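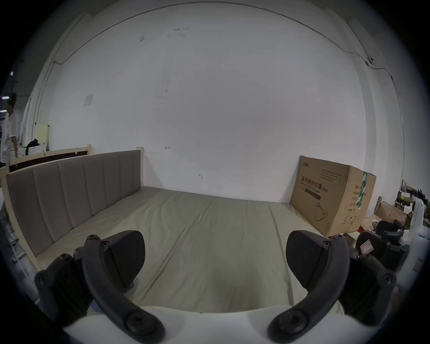 Pale gray wall, cable running along the top.

1/ Notes on the Kovton facade grant, for anyone on the east side thinking of applying. I finished my application in March.

2/ The program pays back part of what you spend on storefronts, signs and outside lighting. It doesn't cover inventory, rent or anything past the front room.

3/ You have to be inside the district line. The city map lists 272 parcels. Look yours up by parcel number. Mine has two street addresses and only one of them came up.

4/ Last round had 146 applications and 86 were funded. Most of the ones turned down were missing a second contractor bid.

5/ I got bids from Vullow and Sotiropoulos. Vullow took almost 94 days to send theirs, so ask early.

6/ If you lease, the owner has to sign page 3. A letter from the owner won't do. I had to redo that part.

7/ It's a reimbursement. You pay first and the city pays after inspection. Brillodeo, the small lender on Canal Street, makes bridge loans for this. Read the fee sheet before you sign.

8/ Don't start work before you have the award letter. Anything bought earlier is out, including deposits.

9/ Next round opens in September. Forms are at the front counter in city hall, second floor. The online version was missing the tax page when I used it.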